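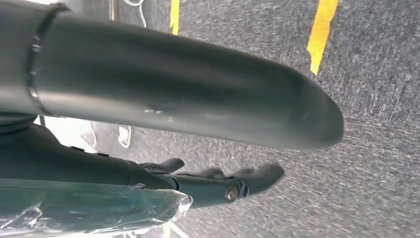
Tubo cinza-escuro com anel preto e plástico de embalagem transparente. Sala Barros, setembro.

Relatório de andamento: desembalagem e triagem do acervo de peças
À atenção de Valquíria Lopes, Fundo Drinuvex

Cara Valquíria,

Setembro rendeu muito! Quando mandamos o relatório anterior, ainda havia caixas empilhadas até a altura da janela na Sala Barros e a gente entrava de lado. Hoje dá para atravessar de uma porta à outra, abrir uma peça comprida no carpete e examinar com calma. Para quem acompanhou o projeto desde a mudança, é uma alegria enorme.

O que foi feito

Já registramos 2.614 peças na planilha. Faltam 505, quase todas nas caixas do fundo, que chegaram sem lista e por isso vão dar mais trabalho. O Cleiton Bittencourt refez as categorias no começo do mês (agora separamos por formato e tamanho, e a função entra depois, quando alguém consegue confirmar) e o ritmo melhorou na mesma semana.

Os tubos e as peças compridas foram a melhor surpresa do período. Estavam na lista como "diversos" e mereciam coisa melhor: há peças com anel, peças de ponta arredondada, acabamentos foscos e acetinados. Passaram a ter ficha própria, com campo para cor, acabamento, junções e marcas de superfície. Pontinhos claros e arranhões pequenos também são anotados, mesmo quando parecem bobagem, e ninguém tenta limpar antes do registro. A Solange Nogueira insistiu nisso e tinha toda a razão, porque duas peças foram reconhecidas por um antigo doador só pelos riscos.

Plástico de embalagem

Tiramos uma quantidade impressionante de plástico transparente. As folhas inteiras são alisadas, dobradas e guardadas para reembalar o que vai para a estante alta; as rasgadas seguem para a coleta. Com isso não precisamos comprar nenhum rolo novo em setembro. O ponto fraco é que o plástico ainda se espalha pelo carpete enquanto se trabalha, e escorrega. O Everaldo Rangel propôs um cesto grande de cada lado da sala e vamos testar já na próxima remessa.

Gastos

Da parcela de R$ 4.000 saíram as estantes baixas, as etiquetas e o frete da segunda remessa. Restam R$ 200 em caixa, reservados para os suportes das peças compridas, que hoje ficam deitadas e ocupam espaço demais. As notas seguem em anexo, na ordem da planilha.

Pendências

- Caixas do fundo: abrir, registrar e decidir o que volta para a Tastar.
- Suportes: o Wellington Siqueira desenhou um modelo simples de parede e espera as medidas do anel mais largo.
- Etiquetas: as da primeira leva descolam das superfícies lisas. Estamos trocando por etiquetas de amarrar.
- Fichas antigas: revisar as que ainda dizem "diversos".

Gostaríamos muito de receber a sua visita antes da reabertura. Pela manhã a luz na sala é ótima e a equipe toda está lá até as 13h. Se puder, avise o Everaldo, que ele separa as fichas novas para você folhear.

Um abraço, e obrigada pela confiança,

Solange Nogueira
pela equipe da Sala Barros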